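We passed 1,206 grasp attempts in February, which leaves a long way to go to the 2,792 Daranee wants before she retrains. The arm picks from one bin and I log each try as a hit or a miss.

I swap the objects every 100 attempts. Blocks are easy. The hairbrush is not — the model keeps going for the bristles. 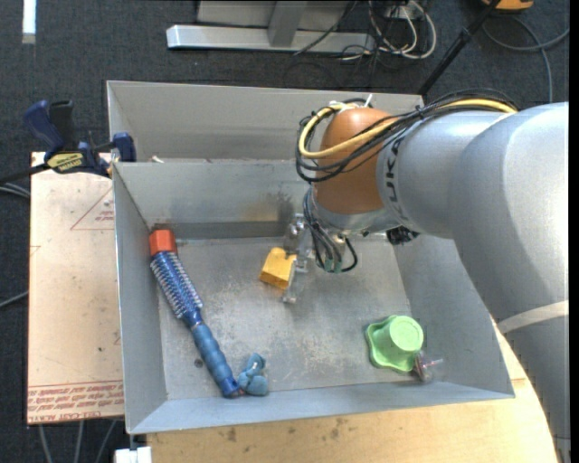

Misses stay in the set. Pongsak used to delete them, and the old model was far too sure of itself. I'm also keeping the bin clamped now, after it crept during a night run and spoiled 100 examples.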